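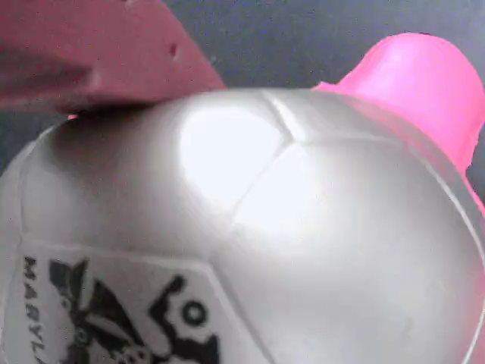 Silver-gray ball, close up, with the molded seams showing.

Ball keeps going soft over the winter, is it the valve or the garage?

Posted by Olga Villalba

Hi all! I look after the balls for my daughter's rec team in Brindach (I said I'd do it for one month, that was two years ago) and I'm losing my mind over the air. I pump everything up in the evening, they feel great, and a couple of weeks later half of them squish when you stand on them. They live in a mesh bag in our garage, which isn't heated. The pump is a basic Filtis hand pump with a gauge and I think the gauge is fine, but I've never had anything to compare it to.

Do I have a pile of bad valves or is it just cold in there? And is there anything I can put in the valve that won't gum it up? I've read vegetable oil, I've read soap, I've read never touch it. I don't want to buy new ones before spring if I can help it.

keeper_mom_parnumia

Probably both! Cold air takes up less room, so a ball you fill in a warm kitchen will feel softer out in the garage without losing anything at all. Bring one inside, leave it overnight, and squeeze it again in the morning before you add any air. If it has firmed back up, leave it alone.

If it's still soft after that, do the bowl test. Pump it up, hold the valve side under water in the sink and watch for bubbles. A steady little string from the valve means the valve. Bubbles from a seam mean the bladder has a hole, and I'd stop there and turn it into the backyard ball. 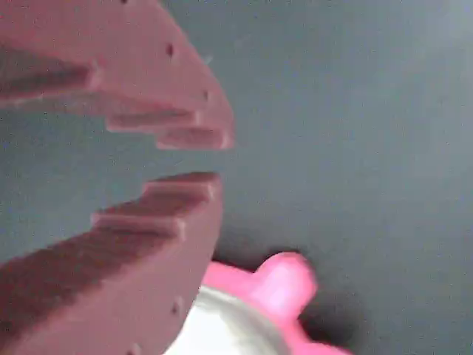 What should I put on the needle before I push it in?

A drop of silicone oil or glycerin, wiped along the whole length of the needle. Skip the cooking oil, it goes sticky after a while and picks up dirt.

Also, don't go in dry and don't go in at an angle. I wrecked two valves that way before my brother watched me do it and took the pump out of my hands. Straight in, slowly, with a bit of a twist. And throw out bent needles!! They scratch up the inside of the valve and then you get that slow leak you're describing.

Takeda_fc_dad

just buy new balls, they're cheap

benchwarmer2536

Well, they're not that cheap if you need a whole bag of them. We ran a summer camp with 800 kids over the season and I got pretty good at this out of necessity.

Look at the number printed by the valve first, that's your pressure range. Most people go straight past it because a hard ball feels "right", and then the seams suffer. I aim for the low end of the range with little kids anyway - they kick better when it doesn't hurt.
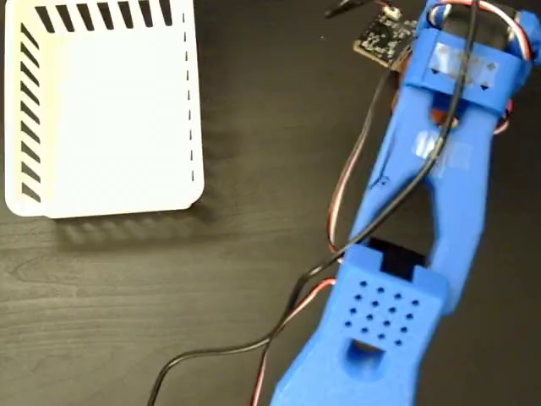 Then for storage, I let a bit of air out at the end of the season so the balls are still round but have some give, and I keep them in a closet where the temperature stays put. Don't flatten them all the way, the bladder can crease and stick to itself. In March I top everything up, write the start date on masking tape, and check again after a week. Whatever went soft in that week gets the bowl test, the rest go back in the bag.

On the valves, a lot of the better balls have ones you can swap out. You need a little valve tool and some patience. I've done it at the kitchen table and it's fiddly, but it held up fine for us.

Olga Villalba

Thank you both! I brought four into the laundry room last night and three of them firmed up, so it's mostly the garage. The fourth one bubbles at the valve. Ordering glycerin and new needles today.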